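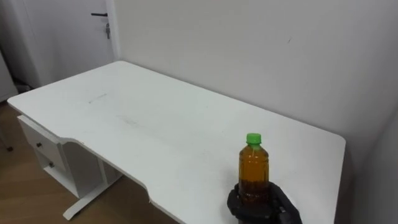 A bottle held above a white desk, grey scuff and all.

Desk Tips from a Robot Study: Where to Put the Drink
By Wing-sze Au
Oct 8, 2023

I read robotics papers for the same reason other people read cookbooks, with no plan to make any of it. The latest is a report from the Nuttall lab on teaching a robot hand to set a bottle down on a desk. They ran 200 placements, split over 2 desks, and wrote up every miss. A good third of the paper is housekeeping advice in a lab coat, so I have stolen it.

Look at the bottle, then look at the desk. The system, called Flindik, had its worst afternoons with clear bottles on plain white tops. A see-through side gives the camera very little to go on, and a white desk gives it even less. What it learned to lean on was the cap. Bright green did well. My own elbow has the same problem with water glasses, and I now buy the drinks with the loud lids.

Mind the curve. Desks with a scooped-out front are kind to the stomach and hard on bottles. The robot kept treating the front edge as a straight line and tried to park things over thin air. The fix in the paper was to aim well behind the deepest part of the scoop. Do the same with your mug. If you can rest your wrist on the desk while letting go, you're far enough in.

Lower, touch, wait, let go. Flindik's early releases came too soon and the bottle landed on its rim. The team added a pause after contact, and tipping dropped to 3 bottles in the whole second round. I tried the pause with a full cup of tea at my own desk. It feels ridiculous and it works.

Leave the scuffs until last. I'd assumed a lab would want a spotless surface. The authors found that small marks helped the robot judge where the tabletop was, and when they wiped one desk perfectly clean its aim got worse. I've read this paragraph aloud to my household several times. It has not been accepted as a reason to stop cleaning.

When you do clean: a damp cloth with a drop of dish soap first, then a paste of baking soda and water on the grey streaks, rubbed lightly with a fingertip. Try it in a back corner if the finish is matte, because paste can leave a shiny patch. Melamine sponges are quicker and also a very fine sandpaper, so go easy.

Grip low, but not too low. Fingers around the lower half kept the bottle steady on the way over. Fingers wrapped under the base got pinned at landing, which the paper calls "end-effector interference" and I call Tuesday breakfast.

The full report runs to 2000 trials if you count the simulated ones, and the authors do. I'm told a follow-up on drawers is due in November. Mine sticks, so I'll be reading it closely.

14 comments | 37 shares

Contact: the Stominton Home Page desk | © 2023 Stominton | Back to top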